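Kelbridge Senior Residence
Resident Technology Room: Safety and Accessibility Checklist, with Inspector Comments
Reporting period: June
Areas covered: Computer stations, tablet lending shelf, video call booths, charging area, wireless network

Ratings: S = satisfactory. C = satisfactory with comment. A = action required before next inspection.

Section 1. Access and Seating

1.1 Doorway and path to all stations clear for walkers and wheelchairs. S
1.2 Chairs stable, with arms, and without casters. C
Comment: Two chairs at the window stations have casters. They are to be exchanged with chairs from the Clomby Wing reading room. Staff should not lock the casters as a substitute.
1.3 Desk height suitable for wheelchair users at one station or more. S
1.4 Lighting adequate for reading a keyboard without glare on the screen. C
Comment: Glare is present at the window stations after 3 p.m. Blinds are fitted but the cords are out of reach from a seated position. Extend cords or fit wands.
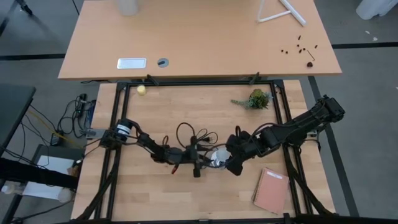 Butcher-block workbench and adjoining desk.

Section 2. Electrical and Charging

2.1 Power strips mounted off the floor and not linked one to another. A
Comment: A second strip had been plugged into the first behind the printer. It was unplugged during the inspection. The printer must have its own wall outlet.
2.2 Chargers matched to device and free of damage. C
Comment: One tablet charger has a split sleeve near the plug. Remove from use. Replacement chargers are kept in the Tarmont office and may be signed out by any member of the day staff.
2.3 Charging shelf ventilated, with no paper or cloth stored on it. S
2.4 Personal phones left to charge are labeled with a room number. C
Comment: Several phones carried no label. Labels should show the room number only. Names, telephone numbers and passcodes must not be written on the device or its case.
2.5 Outlets tested within the past year. S

Section 3. Devices and Readability

3.1 Text size on shared tablets set to large by default. S
3.2 Video call volume can be heard by a resident using a hearing aid. C
Comment: Headsets in Booth 2 do not work well over hearing aids. The Booth 1 headsets have deeper ear cups and were preferred by residents present. Order the same type.
3.3 Printed instructions posted beside each station, current and legible. A
Comment: The instruction card for photo sharing refers to a menu that was removed in a software update. Residents following the card cannot complete step four. Reissue the card and discard all old copies, including those in the welcome folders.
3.4 Keyboards and touch screens cleaned daily and the log initialed. C
Comment: The log is complete for weekdays. Weekend entries are missing.

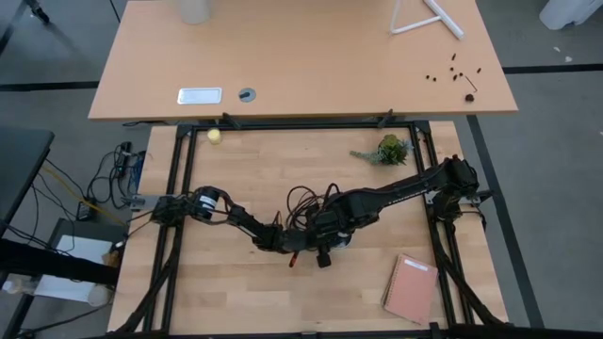

Work table and desk on concrete floor.

Section 4. Privacy and Online Safety

4.1 Shared computers sign out automatically when left idle. S
4.2 Browsers do not save passwords or payment details. A
Comment: Saved passwords were found on one station. These were cleared. The setting had been changed and must be locked so that it requires a staff sign-in to alter.
4.3 Notice on common telephone and message scams displayed. S
4.4 Residents know whom to ask before sending money or gift card numbers. C
Comment: Residents asked gave different answers. Add the front desk extension to the scam notice in large type.
4.5 Video call booths offer reasonable privacy from the corridor. S

Section 5. Network and Emergency Provision

5.1 Wireless signal usable in all resident rooms. C
Comment: Signal is weak at the far end of the Clomby Wing. Residents there report dropped calls with family in the evening. Refer to the network contractor.
5.2 Emergency call cord in the room tested and reaching the floor. S
5.3 Staff aware that internet telephones may fail in a power outage. S
5.4 Corded telephone available and tested. S

Summary of Actions Required

Item 2.1: separate outlet for printer.
Item 3.3: reissue photo sharing card.
Item 4.2: lock browser settings on all stations.

Items marked C are to be reviewed by the shift supervisor and entered in the maintenance book. A copy of this checklist is to be posted inside the technology room door and a second copy kept at the front desk.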